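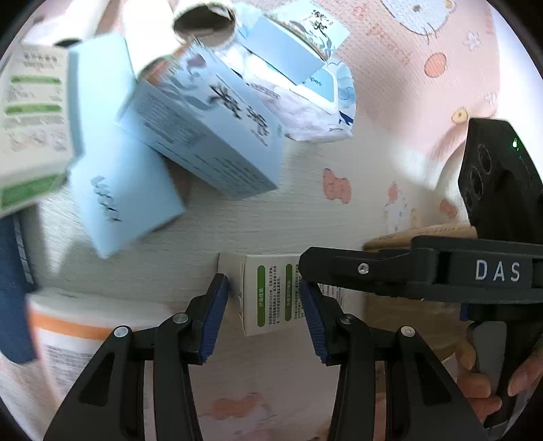

Moncrieff Opens Its Narton Workshop to Visitors

NARTON — Moncrieff will open the doors of its robot training workshop this August, and visitors are invited to pick up a gripper and try the work for themselves!

The open day starts at 10 a.m. and runs until 4 p.m. Guests will use hand-held grippers with a trigger handle and two padded fingers to pick up small boxes, packages and other everyday household things, the same kind of handling the team records to teach its robot arms.

"People walk in thinking it will be easy, and then they try to lift a little carton out of a crowded shelf," said Senga MacKinnon, who leads the workshop. "You squeeze too early, you bump the box next door, you laugh and you go again. We love watching that, and we learn a lot from it too."

Sessions at the tables last 12 minutes each, with places for up to 50 visitors over the day. Children age seven and up are welcome with an adult. Engineers Rogelio Macapagal and Ross Shearer will be on hand all day to help with grip and aim, and at 2 p.m. they will run Tavitz, the team's two-armed robot, through a tidying task learned from recordings made in Narton.

Sombat Jitpraphai is traveling in from the Bovholm office to give a short talk on how a robot learns from human hands — bring your questions, he enjoys the odd ones most.

Admission is free. Places can be reserved at the workshop front desk, and any left over will be given out at the door.

Press contact: Evander Purves, Moncrieff, Narton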